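Household tips: Walls, hooks and small storage

Sticking hooks to a wall so they stay there

Adhesive hooks fail for dull reasons. The wall was greasy, the pad went on crooked and was moved, or something was hung on it the same afternoon. We have put up plenty of them in rented kitchens and the method below has not changed in years.

1. Clean the wall with surgical spirit on a plain cloth. Washing-up liquid leaves a film. If the wall has been painted in the last month, wait.

2. Mark the line before you peel anything. A strip of masking tape set with a spirit level does the job and pulls off afterwards. In a kitchen, set the row high enough that a ladle clears the worktop.

3. Space the hooks for the widest thing you own, usually a sieve or a fish slice. Seven hooks is a useful row for most families, and a few left free will fill up sooner than you expect.

4. Press each pad hard for a full minute with the heel of your hand. Then leave it overnight. Ottó Szénási, who fits kitchens in Grodport, leaves his for two nights in November, when unheated rooms are damp.

5. Check the weight on the packet and stay well under it. The Rana hooks we use are sold for 900 g each and we hang nothing over half that. A cast-iron pan belongs on a screwed rail.

6. Put light, long things together at one end and short, bulky things at the other. Anything with a loop hangs better than anything with a hole.
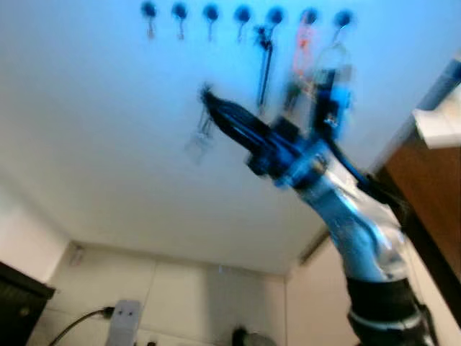
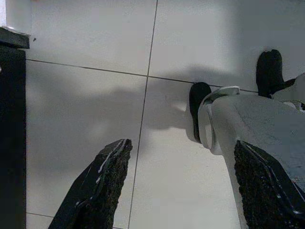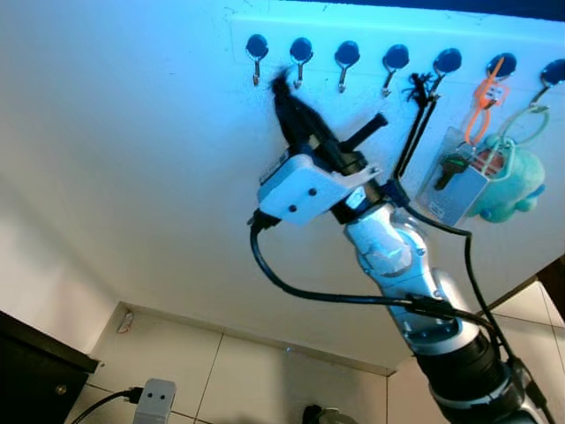

Taking hooks off again

Warm the pad with a hairdryer on a low setting, then work dental floss down behind it with a sawing motion. Don't lever it with a knife, which takes the paint with it. Roll off what is left with your thumb. White spirit shifts the last of the glue from tiles but will mark emulsion, so try it first behind a door.

Tiled floors

Sweep before you mop, every time. Grit pushed about by a wet mop is what dulls a matt tile. Use hot water with a very small amount of floor soap, wring the mop well and change the water when it turns grey. For grout, make a paste of bicarbonate of soda and water, leave it ten minutes, and scrub along the line with an old toothbrush. Vinegar eats grout in time and should be kept for the kettle.

Sarmīte Žukauskas wrote to ask about black scuffs from chair feet. A clean pencil rubber removes most of them. Felt pads stop them coming back, though they need replacing once they pick up grit.

Measuring up for a rail

A reader with a 192 cm alcove asked whether to buy one long rail or 2 short ones. Two short ones, with a bracket at each end. The Stitimska rail comes in longer lengths, but it bows in the middle without a third fixing. Cut ends can be tidied with a fine file and a dab of clear nail varnish.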